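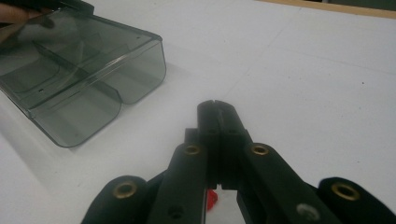 A gray see-through container on a white tabletop.

Min-kyu Yeon has an hour, maybe less. There's a wing spar on the stands at Wimgate and the glue won't wait for him, so we talk standing up. He restores gliders. Wooden ones mostly, trainers, the kind that got left in barns when the clubs moved on to fiberglass.

The one he's known for is the Pilirau, a two-seat trainer built in small numbers and flown hard. His is 4 years into a rebuild. "I said two," he says. "I told my wife two. She wrote it down."

How it came to him — by trailer, with a tree branch through the left wing. A farmer outside Batotstead had it under a tarp. The logbooks were in a feed sack, mouse-chewed at the corners but readable. They show 3,089 launches, nearly all by winch, and only 774 hours in the air.

"People look at the hours and think, oh, low time. No. Look at the launches. Every one of those is a hard pull and a landing. A trainer goes up, round the field, down again. The skid takes it, the fittings take it, the student's back takes it."

So he went to the fittings first. Two of the wing root fittings had cracks, small ones, found with dye after the paint came off. New ones were machined to the original drawings. Getting the drawings was the slow part. The builder, Van Wijk, closed long ago and the paperwork got split up among whoever wanted it. Yeon wrote a lot of letters. One box turned up with a retired draftsman's daughter, who let him copy the lot at her kitchen table.

"She gave me soup. I was there till dark. Half the sheets were for a different airplane, a single-seater they never built. Nice looking thing. I copied those too."

Would he build it? He laughs and goes to check the clamps.

Back again. On wood he gets going. The spar caps are spruce, the skins are birch plywood, and the old glue was the kind that lets go if it sits damp for long enough. He tapped along every rib with a coin, listening. Good joint, sharp sound. Bad joint, dull. The whole tail sounded dull. He built a new one.

"I kept the old rudder. It's over the door. I couldn't save much of it but I could'nt burn it either."

Fabric next, then the instruments, which are off being overhauled. The altimeter, airspeed and a variometer, that's all it ever had, and he doesn't want to add much. A radio, yes. The inspector wants a radio and so does he. The color will be the cream and dark red it left the factory in, matched from a patch under the seat pan where the sun never reached.

He learned to fly in one of these, in the front seat, with an instructor who tapped him on the shoulder when he got slow. "Left shoulder, too slow. Right shoulder, too fast. Both, I have control. I got both shoulders alot."

First flight? He won't give me a date. There's the weighing, the paperwork, the rigging checks, then a few low tows before anyone takes it up high. Spring if the winter is kind to the heating bill. He wants the back seat empty the first time, with ballast strapped in.

And after that it goes back to work — students, winch, round the field. No museum has asked and he'd say no anyway. "It's a trainer. Somebody should be bouncing it."

The timer on the bench goes off. He's already got his gloves on.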